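엘트포트(Eltport) 양팔 작업 키트 자주 묻는 질문

구매 전 문의와 설치 후 문의를 한 페이지에 모았습니다. 주문, 설치, 작업 교시, 소모품, 보증 순서로 되어 있습니다.
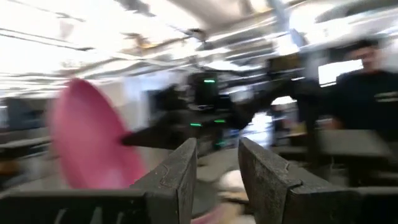 답이 없는 항목은 페이지 끝의 문의 방법을 참고해 주십시오. 견적서에 적힌 조건과 이 페이지의 내용이 다를 때는 견적서가 우선합니다.

주문과 구성

키트에는 무엇이 들어 있습니까?
로봇 팔 2대, 평행 그리퍼 2개, 손목 카메라 2개, 제어 컴퓨터, 전원 장치, 비상정지 버튼, 케이블 일체, 그리고 오멕(Omeck) 교시 소프트웨어 라이선스가 들어 있습니다. 작업대와 모니터는 포함되지 않습니다. 작업대가 없는 고객은 엔드사이드(Endside) 프레임을 함께 주문할 수 있습니다.

팔을 한 대만 살 수 있습니까?
가능합니다. 다만 한 팔 구성에서는 접시를 한쪽에서 잡고 다른 쪽으로 넘겨받는 동작처럼 두 팔이 함께 움직여야 하는 작업은 쓸 수 없습니다. 나중에 두 번째 팔을 추가하면 제어 컴퓨터는 그대로 쓰고 소프트웨어 라이선스만 변경합니다. 라이선스 변경에는 별도 비용이 있습니다.

납기는 얼마나 걸립니까?
재고가 있는 구성은 결제 확인 후 2주입니다. 엔드사이드 프레임의 높이나 폭을 바꾸어 주문하면 도면 확인이 끝난 뒤부터 제작 일정이 잡힙니다. 2월 주문분은 명절 휴무 때문에 출고가 늦어질 수 있으며, 이 경우 담당자가 미리 연락드립니다.

대여도 됩니까?
한 달 단위로 됩니다. 대여 장비는 교육과 사전 검증용이고, 구성은 판매품과 같습니다. 대여 후 구매로 전환하면 첫 달 대여료를 구매 금액에서 뺍니다. 대여 기간에 만든 작업 데이터는 고객이 가져갑니다. 반납 전에 직접 내보내기를 해 주십시오. 반납된 장비의 저장 장치는 입고 당일 초기화합니다.

설치

설치 공간은 어느 정도가 필요합니까?
두 팔을 마주 보게 놓는 배치와 나란히 놓는 배치가 있습니다. 필요한 면적은 배치마다 다르므로 설치 도면을 받아 확인하십시오. 작업대 뒤쪽에는 케이블이 꺾이지 않을 여유가 있어야 하고, 사람이 지나다니는 통로 쪽으로 팔이 뻗는 배치는 승인하지 않습니다.

전원은 따로 공사해야 합니까?
일반 단상 콘센트로 사용합니다. 멀티탭에 다른 장비를 같이 꽂지 마십시오. 접지가 없는 콘센트에는 설치하지 않습니다.

고객이 직접 설치해도 됩니까?
한 팔 구성은 설명서를 보고 직접 설치할 수 있습니다. 두 팔 구성은 첫 설치 때 기사가 방문해 두 팔의 위치 관계를 보정합니다. 첫 방문 비용은 제품 가격에 들어 있습니다. 이후 작업대를 옮기거나 팔을 떼었다 다시 붙이면 보정을 다시 해야 합니다. 재보정은 소프트웨어의 안내에 따라 직접 하거나 방문을 신청하면 됩니다.

조명 조건이 있습니까?
손목 카메라는 그리퍼와 같이 움직이므로 팔의 자세에 따라 천장 조명이나 창이 카메라에 바로 들어올 수 있습니다. 카메라의 자동 노출이 흔들리면 인식률이 떨어집니다. 창가라면 블라인드를 쓰고, 교시할 때와 실제로 운영할 때의 조명을 되도록 같게 맞추십시오. 작업대 바로 위에 강한 조명이 있으면 확산판을 권합니다.

작업 교시와 성능

프로그래밍을 할 줄 알아야 합니까?
기본 작업에는 필요하지 않습니다. 작업자가 조작기로 팔을 움직여 시범을 보이면 오멕이 동작과 카메라 영상을 같이 기록하고, 기록한 시범으로 작업 모델을 학습합니다. 외부 장비와 신호를 주고받으려면 파이썬 인터페이스를 사용합니다.

시범은 몇 번이나 해야 합니까?
작업 하나에 100회를 기준으로 잡으십시오. 물건의 종류가 많거나 놓이는 자세가 일정하지 않으면 더 필요합니다. 같은 위치에서 같은 동작만 반복한 시범은 횟수가 많아도 도움이 적습니다. 시작 위치를 조금씩 바꾸고, 잡는 데 실패했다가 다시 잡는 시범도 넣으십시오.

접시류를 다룬 실제 시험 결과가 있습니까?
마모(Mamo) 식기 정리 시험을 진행했습니다. 플라스틱 접시와 얕은 그릇을 세워서 한쪽 팔이 잡고 거치대에 넣는 작업이며, 시험을 맡은 천시 장(Chenxi Jiang)의 보고서에 따르면 312회를 시도했습니다. 보고서에는 실패 유형별 기록과 그때의 설정값이 붙어 있습니다. 요청하시면 원본 파일로 보내 드립니다. 고객의 식기와 재질이나 테두리 모양이 다르면 결과도 달라지므로, 계약 전에 실제 식기로 시험해 보시기를 권합니다.

유리나 도자기도 됩니까?
기본 손가락으로는 권하지 않습니다. 얇은 테두리가 미끄러질 수 있습니다. 고무 패드가 붙은 손가락을 따로 판매하며, 이것을 쓰더라도 파손에 대한 보상은 하지 않습니다.

팔이 빨리 움직일 때 영상이 흐려지는데 괜찮습니까?
손목 카메라에서는 흔한 일입니다. 작업 모델은 흐려진 영상도 포함해 학습하므로 이동 구간의 흐림은 대개 문제가 되지 않습니다. 물건을 잡기 직전까지 흐리다면 접근 속도를 낮추고 노출 시간을 줄이십시오. 설정은 오멕의 카메라 메뉴에 있습니다.

두 팔이 서로 부딪치지 않습니까?
충돌 회피 기능이 기본으로 켜져 있습니다. 두 팔이 설정한 거리보다 가까워지면 느려지고, 더 가까워지면 멈춥니다. 물건을 건네는 동작에서는 그리퍼끼리 가까워져야 하므로 해당 구간에만 예외 거리를 지정합니다. 예외 구간을 작업 전체로 넓혀 놓고 쓰다가 손가락이 부러진 경우는 보증에서 제외됩니다.

안전

작업 중에 사람이 옆에 있어도 됩니까?
교시와 시험 중에는 조작자가 비상정지 버튼에 손이 닿는 위치에 있어야 합니다. 자동 운전 중의 접근 범위는 설치 현장의 위험성 평가 결과에 따릅니다. 평가 양식은 저희가 드리지만 평가의 책임은 사업장에 있습니다.

정전이 되면 팔이 떨어집니까?
각 관절의 브레이크가 잠겨 자세를 유지합니다. 그리퍼의 잡는 힘은 유지되지 않습니다. 잡고 있던 물건은 떨어질 수 있습니다.

소모품과 관리

그리퍼 손가락은 언제 바꿉니까?
표면이 긁히고 거칠어지는 것은 정상이며 그 상태로 계속 써도 됩니다. 다음 중 하나에 해당하면 교체하십시오.
손가락 끝이 깨지거나 떨어져 나간 경우
끝부분과 몸통 사이가 흔들리는 경우
닫았을 때 두 손가락의 끝이 어긋나는 경우

손가락은 좌우 한 쌍으로 판매합니다. 한쪽만 바꾸면 닫히는 위치가 달라지므로 함께 바꾸십시오. 교체한 뒤에는 그리퍼 영점 설정을 실행합니다.

청소는 어떻게 합니까?
전원을 끄고 마른 천으로 닦습니다. 기름이 묻었으면 중성세제를 묻혀 꼭 짠 천을 씁니다. 팔과 그리퍼는 방수 제품이 아닙니다. 물이 튀는 개수대 옆에서 쓰려면 보호 커버를 주문하십시오. 카메라 렌즈는 렌즈 전용 천으로만 닦습니다.

보증과 지원

보증 기간은 얼마입니까?
팔과 제어 컴퓨터는 출고일로부터 2년입니다. 그리퍼 손가락, 패드, 보호 커버는 소모품이라 보증 대상이 아닙니다. 분해 흔적이 있는 관절은 유상으로 수리합니다.

수리하는 동안 대체 장비를 받을 수 있습니까?
유지보수 계약 고객에게는 같은 구성의 팔을 빌려 드립니다. 계약이 없는 고객은 대여 요금이 적용됩니다.

문의할 때 무엇을 준비해야 합니까?
제어 컴퓨터의 로그 파일, 소프트웨어 버전, 문제가 생긴 작업의 이름을 보내 주십시오. 로그는 도움말 메뉴에서 압축 파일로 저장됩니다. 구매와 견적은 하야시 겐타(Kenta Hayashi), 설치와 보정은 에테네시 테페라(Etenesh Tefera)가 맡습니다. 접수는 고객 페이지의 문의 양식으로 받으며, 오후 4시 이후에 들어온 문의는 다음 영업일에 처리합니다.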